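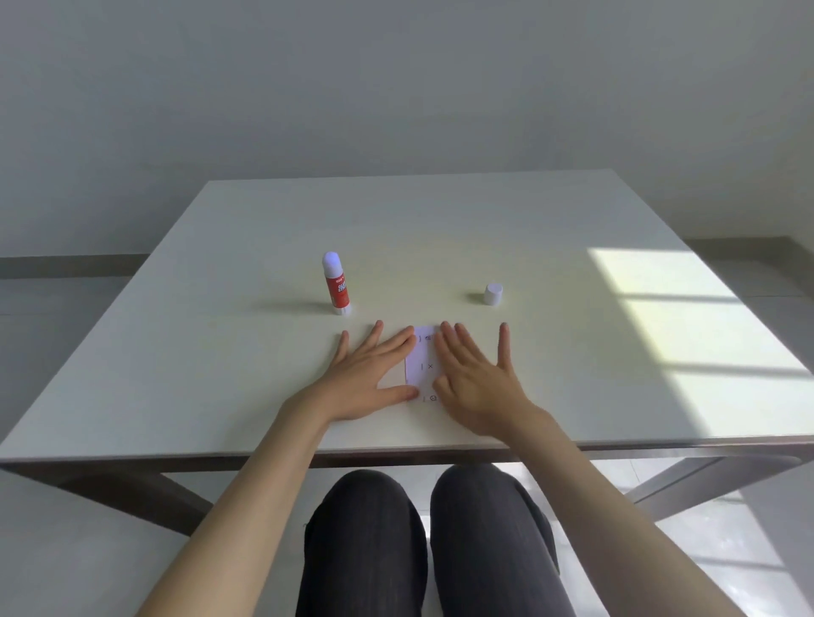

## 4. Review of the Fledance labelling service

Fledance is a paid service from Grenatex that takes first-person video of table-top work and returns it cut into steps, each with a short text label and a contact state for each hand. It is sold to groups that train two-armed robots from human demonstration. We bought one order on the standard plan and compared the result with labels made in our own laboratory.

### 4.1 Material

The order held 2,744 clips covering 11 tasks, all of them light paper and desk work: folding, sorting, gluing, stacking and the like. These tasks were chosen for two reasons. They need both hands, and much of the useful motion is small. A finger may hold a sheet still for several seconds while the other hand does the visible work, and a policy that has not learned the holding part will usually push the sheet off its mark.

Labels were requested at the "step and contact" level. At this level every step has a start, an end, a verb, an object and one of four contact states per hand: free, resting, holding or moving. The scheme was supplied by Grenatex and we did not change it. A written guide came with the order, though it gives no rule for a hand that touches the table and the object at the same time.

### 4.2 The resting and holding states

Most of the disagreement between the service and our own labels came from this missing rule. Figure 3 is typical. The fingertips of the left hand are against the left edge of the card, and those of the right hand are near its upper right part, with the right thumb by the lower right corner. Both hands are also spread on the table top. The service returned "resting" for both; our annotators gave "holding" for both. Neither reading can be ruled out from a single view, as the force at the fingertips is not visible.

**Figure 3.** Card task, two-handed contact. The glue stick and the small white cap stand on the far half of the table and are labelled as idle objects.

The idle objects in the same view were handled well. The glue stick and the cap were given separate object tracks, and the cap kept its own track in spite of its small size and a colour close to that of the table. In an earlier trial with Braltidel, a cheaper service with a similar label set, white parts on white tables were often merged with the background or dropped.

Strong light was a smaller problem than we had expected. Where sunlight fell across part of the table, as it does on the right-hand side in Figure 3, the object tracks were no worse than in evenly lit clips. Step boundaries were likewise unaffected. We did see hand outlines drift over the brightest areas, but the drift was short and did not alter the contact state.

### 4.3 Corrections and support

Grenatex allows a customer to return clips with comments. Fernanda Antunes prepared our comments, following the procedure in Brandão's internal notes, and sent them as one batch. The corrected files used "holding" wherever two or more fingertips met the edge of a sheet. This matches our own practice, and we adopted it in writing for the rest of the project. The guide itself had not been updated when the order was closed on February 21, 2024.

One fault remained after correction. Steps in which a card is squared up and then left in place were sometimes joined to the step that followed - the verb was right, but the end point was late. We split these by hand before training. The contact states were then used as supplied, and the policies trained on them are described in Section 5.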